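Jul 11, 2020

Okay, bench notes before I forget everything again. The Custotley basil is finally sulking less! I moved the whole tray to the east side of the hoop house and cut the feed down to 8 ml per can (I'd been pouring it on like a maniac), and the new leaves are coming in a proper green. The Morelli peppers are in the 38-cell trays, second sowing, and anything without true leaves by the weekend goes in the compost, no mercy.

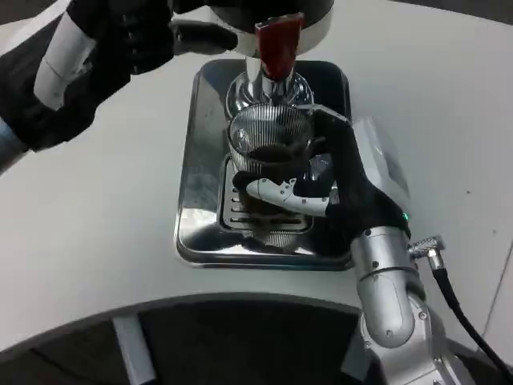 Compost mix for the window boxes: still on the Rurunden coir, two scoops to one of grit. It drains a bit fast for parsley, so I've put a saucer under box 54 to see if that helps. If you're watering while I'm out, please leave the saucer alone!

Oh, and the Bonda timer skipped the early cycle again. I reset it and swapped the battery. Need to order more labels too, the pencil ones have faded and I can't tell chervil from coriander until I chew it.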